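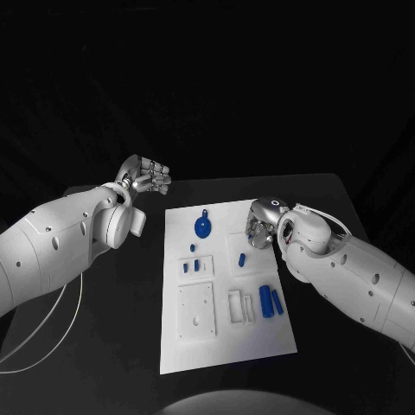
Saoirse Ní Chonaill asks whether the shelf brackets can go up before the wall rail is level, as her hallway floor slopes and she had nothing to measure from. They can't. Level the rail first, and take no measurements from the floor or the ceiling.

4. Fitting the wall rail and brackets

Read this section through before drilling. It covers the Kvam wall shelf in both widths. If you have the corner version, do steps 1 to 6 and then go to section 6.

You will need:
Spirit level, at least 60 cm long
Pencil and masking tape
Drill with a 6 mm masonry bit or a 3 mm wood bit
Cross-head screwdriver
Stud finder (hollow walls only)

CAUTION: Check for pipes and cables before drilling. Do not drill directly above or below a light switch or an outlet.

4.1 Marking the wall

1. Decide on the height of the top shelf. Put a short strip of masking tape on the wall at that height and mark it with the pencil.

2. Hold the rail against the wall with its upper edge on the mark. The side with the slotted holes faces you.

3. Lay the level on top of the rail and move the free end up or down until the bubble is centered. Turn the level end for end and read it again. If the two readings disagree, the level is out and should not be used.

4. Mark the wall through the middle of each slot. On a hollow wall, at least two of the marks must fall on a stud. Slide the rail sideways if they don't.

5. Put the rail down and check the marks against each other with the level.

Note: Old plaster walls are seldom flat. A gap of up to 3 mm behind the rail can be filled with the plastic shims in bag C. For a larger gap, see section 8.

4.2 Fixing the rail

6. Drill at each mark. On masonry, drill to a depth of 50 mm, clear the dust and push in the wall plugs until they are flush. On studs, drill pilot holes and leave out the plugs.

7. Start all the screws by hand, then tighten them from the center outward. Stop when the rail no longer moves. Do not use an impact driver — it will bend the rail at the slots.

8. Check the level once more. The slots allow a small correction. Loosen the screws half a turn, adjust, and tighten again.

4.3 Hanging the brackets

9. Hook the top of each bracket over the rail and let the lower end swing in to the wall.

10. Space the brackets evenly. The outer ones should sit 14 cm in from the ends of the shelf.

11. Fit the locking screw under each bracket. It needs to be snug and no more.

12. Set the shelf on the brackets and press down firmly at both ends. If it rocks, lift it off and look for a bracket that has not dropped fully onto the rail.

CAUTION: The maximum load is 18 kg per shelf, spread evenly. Do not hang anything from the front edge.

Wait until the end caps are on (section 5) before loading the shelf. If filler was used behind the rail, leave it overnight.

4.4 If something is wrong

The bracket won't hook on: the rail is upside down. The lip must point up.

A screw turns without tightening: the plug is spinning in the hole. Take it out and use the longer plug from bag D.

The shelf slopes forward: the rail is standing off the wall at the bottom. Loosen it, add a shim along the lower edge and tighten.

Replacement bags can be ordered by letter from the Promthorpe parts desk. Give the shelf width with the order.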